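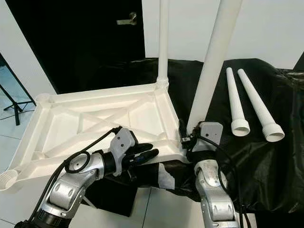 What Is a Constitution?

A constitution is the set of basic rules for running a country. It says who makes the laws, who carries them out, and who settles arguments about what the laws mean. It also lists things the government may not do to people.

Most constitutions are written down in one document. A few countries use a collection of older laws, court decisions, and customs.

Three jobs

Governments usually have three main jobs, and a constitution often gives each job to a different group.

The legislature makes laws. It may be called a parliament, a congress, or an assembly. Its members are usually elected.

The executive carries out the laws. It is led by a president, a prime minister, or both. In some countries a king or queen also has a part in it.

The judiciary is the system of courts. Judges decide whether a law has been broken. In many countries they can also decide whether a law breaks the constitution.

Dividing the work this way is called the separation of powers. Each group can check the others. A parliament may refuse to pay for a leader's plan. A court may cancel a law that parliament passed.
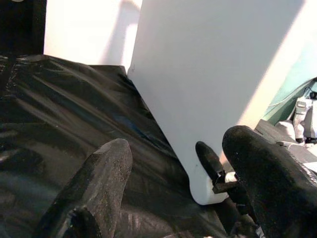 A constitution is harder to change than an ordinary law. An ordinary law often needs a simple majority, meaning more votes for it than against it. A change to the constitution, called an amendment, usually needs more. It may need two-thirds of the members, or a vote by all the citizens, or both. Suppose you had a flat white board with a rounded corner and wanted the corner square. Painting the board a new color would be a small job, but changing its shape would take planning and agreement from everyone who uses it. Ordinary laws are like the paint. The constitution is the shape.

How an amendment works

Think of a small country called Bovero. Its parliament has 100 members. The constitution says that people may vote when they are 21, and some members want to lower the age.

1. At least 10 members sign a written proposal.

2. The proposal is published so that citizens can read it.

3. Parliament waits 6 months. During this time people can send in their opinions.

4. Parliament debates the proposal and votes. At least two-thirds of the members must agree. Two-thirds of 100 is between 66 and 67, so 67 votes are needed.

5. The citizens vote yes or no. This kind of vote is called a referendum.

6. If most of the votes are yes, the new wording replaces the old wording.

If the proposal fails at step 4, there is no referendum and the voting age stays the same.

Words to know

Amendment: a change to a constitution.

Citizen: a person who legally belongs to a country.

Majority: more than half.

Referendum: a vote in which citizens decide a question directly.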